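Zonen Tennis League publishes revised ranking method for 2022-23 season

Bukia, 2022-07-30

The Zonen Tennis League has published a revised method for calculating individual player rankings. The method applies to all sanctioned singles matches from the first round of the new season in October. It replaces the cumulative points table used by the league's 11 member clubs.

Under the current table, a player's ranking is the sum of all points earned in a season, with no limit on the number of events counted. Players who enter more events have more opportunities to add points, and results from the first round carry the same weight as those from the last. A review of last season's results by the league's rankings office found that the order of the table was strongly influenced by the number of entries.

The revised method uses a rolling period of 49 weeks. Only a player's best 12 results within that period will count toward the ranking. A result is removed from the calculation on the first update after it passes the 49-week limit. Players with fewer than 12 results will be ranked on the total of the results they have, with no averaging and no minimum number of entries.

The maximum award for a single event is 300 points, paid to the winner of a Grade A open singles draw. Points for finalists, semi-finalists and earlier rounds are set out in the schedule attached to the league rules. A walkover in the first round earns no points for the player who advances. A walkover in any later round is treated as a win. Where a match ends in a retirement, the player still on court receives the full points for the round.

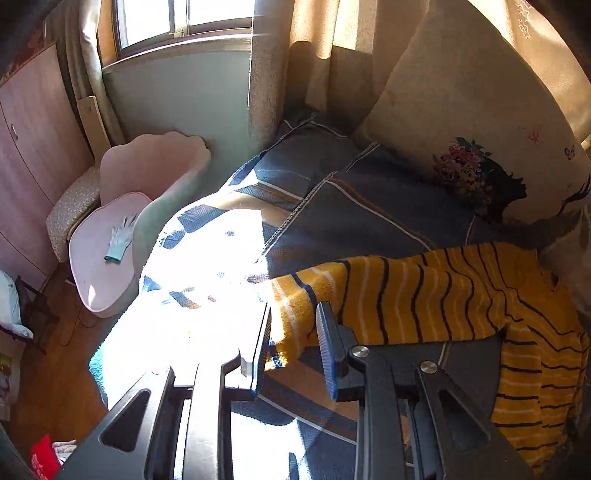

Blue-grey blanket with lighter diagonal bands and tan stripes.

Ties in the rankings will be resolved in a fixed order. The first test is the highest single result in the rolling period. If players are still level, the second test is the number of Grade A events entered, with the lower number placed first. Players who remain level after both tests will share the position, and the next position will be left vacant.

Seedings for all league events will be taken from the most recent ranking update before the entry deadline. The tournament referee will no longer be able to adjust seedings on the basis of surface or recent form. Protected rankings will be available to players who are absent through injury or pregnancy for more than six months. A protected ranking may be used for up to eight events after the player returns, and applies to entry only. It has no effect on seeding.

Existing points will be carried over. Results from last season that fall within the 49-week period will be recalculated under the new schedule, and the converted totals will be posted before the first October draw is made. Players who believe a result has been left out or graded incorrectly should notify their club secretary within 14 days of the posting. Clubs will forward corrections to the rankings office in a single return.

The Lokero Cup and the Zeman Shield will both be classed as Grade A events. The annual teams competition is not affected by the change, and results from team rubbers will not contribute to individual rankings. Junior rankings will continue under the present table for one more season while the league reviews the age group structure.

Updates will be issued every second week during the season and once a month at other times. Each update will list the player's position, total points, number of counting results and the points due to expire before the next update. Printed copies will be sent to member clubs for display on noticeboards.

The full rules and points schedule are available from the league office in Bukia and from all member clubs.

Ends

Media enquiries: Rankings Office, Zonen Tennis League, Bukia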